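Ticket 209: Label printer prints everything one label late
Opened: 01/01/2020
Site: Fusthorpe shop, back counter
Product: Hulow label printer, Cillska stock software
Status: Closed (reopened twice, closed three times)

Original report

The label printer is haunted. I send a label for candles and get the label for whatever I printed before the candles. Then I send the next thing and out come the candles. It is always exactly one behind, like a bad interpreter. Nothing is lost, everything arrives eventually, and if I were running a shop where customers were happy to pay the price of the previous item, I would not be writing to you.

Printing from Cillska, latest update, on the old laptop. Labels are the small ones, roll of 600. Printer light is green, which I take to mean it's pleased with itself.

Things I have tried so far:
Turned it off and on.
Turned it off, unplugged it, had lunch, turned it on.
Different USB port.
Different USB cable, borrowed from the scanner, which now also wants it back.
Read the manual. Page 6 says to contact the person who sold me the printer. He has moved to Portugal.

I'm printing at the back counter, where the baskets get labeled before they go out front.

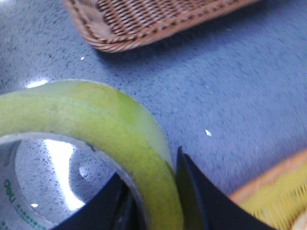 Natália Arruda replied that a printer running one job behind usually means the last label is sitting in the buffer, waiting for a signal that the page is finished. She wanted to know whether a blank label came out if the feed button was pressed, or whether the missing one did.

Update 1

Pressed the feed button. Out came the missing label. Pressed it again and got a blank, and then another blank, and then I stopped, as these are not free.

So the printer has the label. It knows about the label. It's just keeping the label to itself until somebody pokes it. I have employed people like this.

As a workaround I'm pressing feed after every print, which is fine for three labels and less fine for a whole delivery of soap.

Natália asked me to check the label size in two places: in the Cillska print settings and in the Windows driver. Cillska said one thing and the driver said something a hair longer. I made them agree. Printed a test. Still one behind, but now the text is nicely centered, so the wrong label looks very professional.

Update 2

Natália suggested running the gap calibration: hold feed until the light blinks, let go, wait while it spits out some blanks and learns where one label stops and the next one starts. Did that. It spat, it blinked, it went green.

Printed a test. Correct label! Printed another. Correct label! Closed the ticket and told everybody.

Ticket reopened after the laptop went to sleep and woke up. One behind again.

Meanwhile the unlabeled stock is building up on the counter and I've gone back to writing prices by hand, in my own handwriting, which has led to one customer paying 7 for a 1. She was very nice about it.

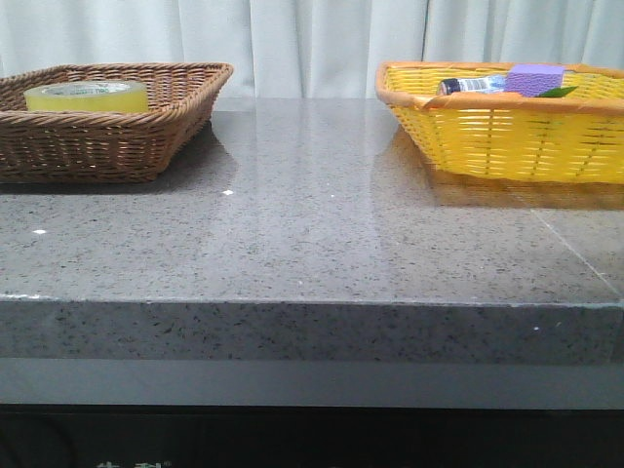
Back counter during the outage. Brown basket, left, with the packing tape in it.

Update 3

Sent Natália the driver version. She wrote back with a question mark, then a second message with words in it. The driver is for the model before mine. Windows apparently picked it by itself when the laptop updated in October, and it works just well enough that you'd never suspect it.

Removed the old driver. Windows put it back. Removed it again and ticked the box that says to delete the files as well. Windows thought about this for a while and then gave in.

Installed the right one from the Hulow site. The download page lists 156 drivers in no order I could identify.

Also, per Natália, changed the setting called "Post-print action" from "None" to "Tear off." With "None," the printer waits for the next job before pushing out the current one. I would like to meet whoever decided that was the default. 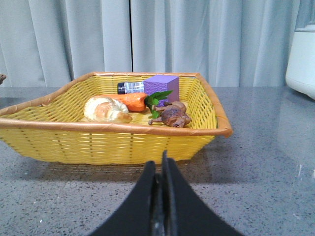

After that I ran the calibration one more time, since the new driver had forgotten everything the old one knew. Printed ten in a row, all different. All ten came out when asked and in order. Put the laptop to sleep, woke it, printed another. Correct. Restarted everything, printed another. Correct. Closed the ticket.

Reopened the next morning because nothing printed at all. Closed it again four minutes later, when I noticed the scanner had got its cable back.

Resolution

Cause: wrong driver plus post-print action set to None.
Fix: remove old driver including files, install the current one for the exact model, set post-print action to Tear off, recalibrate, test after sleep.
Left to do: same check on the printer at Henriques, where they say theirs has "always done that" and they just print everything twice.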